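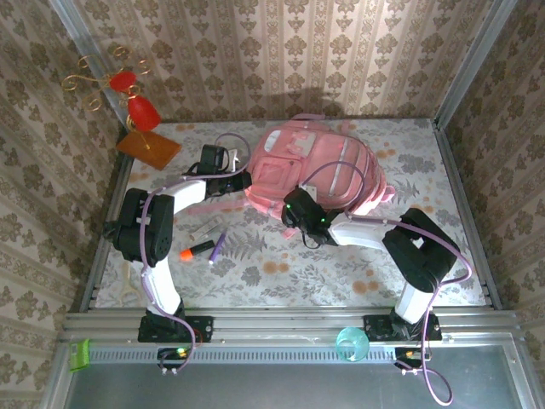 Bangera Neighborhood Seed Library
Minutes of the March general meeting

Present: Raíssa Quintana (chair), Maiara Honorato (minutes), and a very full room. Welcome to everyone who came for the first time!
Meeting opened at 7:05 p.m.

1. Last meeting's minutes
Accepted with one correction. The pole bean that did so well on the south fence was Forkis, and the February minutes had it down as a bush bean. Apologies to the bean.

2. Seed count
Maiara read out the winter inventory. We have 339 packets in the drawers, which is the most we have ever gone into spring with. Tomatoes and lettuce are in great shape. Onions are thin, as they always are, and we have almost no parsnip. Old onion and parsnip seed sprouts poorly, so anything left from earlier years will go in the "try your luck" basket and people can sow it thickly and see what comes up.

A member asked whether we could mark packets with the year they were saved as well as the year they came to us. Everyone liked this. Maiara will change the label sheet before the swap.

3. Germination tests
Raíssa ran tests on the Tralatura squash over the past month using damp paper towels on top of her refrigerator. Result: 72 percent. She was delighted and so were we, given that this seed sat in a shed through a whole summer before it reached us. It goes back in the lending drawer with a note to sow a few extra.

The purple okra has not been tested. Two people offered to take a pinch of seed home and report back at the next meeting.

4. Spring swap
Set for Sunday, doors at 10 a.m., swap tables open at 10:30. The early half hour is for people bringing seed to sort and label it, and last year's jam at the door should be a good deal better for it.

Discussion of tables. We will have one for vegetables, one for flowers and herbs, and a smaller one for cuttings and rooted plants. Please keep wet pots off the seed tables. Raíssa is bringing trays.

There was a long and cheerful discussion about whether to limit how many packets a person can take. Some felt that a limit puts off new gardeners who are excited and want to try everything. Others remembered the year the sweet peas were gone in ten minutes. Agreed: no limit in general, but 3 packets per household for anything with a red dot on the label. Maiara will do the red dots.

Motion to approve the swap plan as discussed. Carried, all in favor.

5. Squash and crossing
Short talk from Raíssa on why saved squash seed sometimes gives such odd fruit. Bees carry pollen a long way, and two kinds of the same species grown on neighboring plots will mix. She showed how to tape a female flower shut in the evening, open it in the morning, pollinate it by hand and tape it up again. Lots of questions, and we ran well over. Several members want to try it in July, so we will hold a hands-on morning at the plots once the vines are flowering. Date to be settled in June.

Note for those who asked: masking tape is fine. Tie a bright piece of yarn on the stem so the fruit doesn't get picked for supper by mistake.

6. Sign-out book
Moving to Listo, the shared spreadsheet Maiara set up, was put to the room. Most were for it. A few members prefer paper and said so plainly. We will run both through the end of summer, with Maiara copying the paper entries over every other week – she says she doesn't mind.

7. Other business
The drawer for peppers sticks. Raíssa will rub the runners with candle wax.
Lost and found: 2 hand trowels and one left-hand glove are in the box under the coat hooks.
The children's sunflower row is on again this year, and seed is set aside for it. Please leave the envelope marked SUNFLOWER ROW where it is.

To do before the swap
Maiara: new label sheet, red dots, spreadsheet link to all members
Raíssa: trays, pepper drawer, squash notes printed large
Everyone: clean your seed and bring a pen

Meeting closed at 8:50 p.m. Next meeting in April, same time, okra results first.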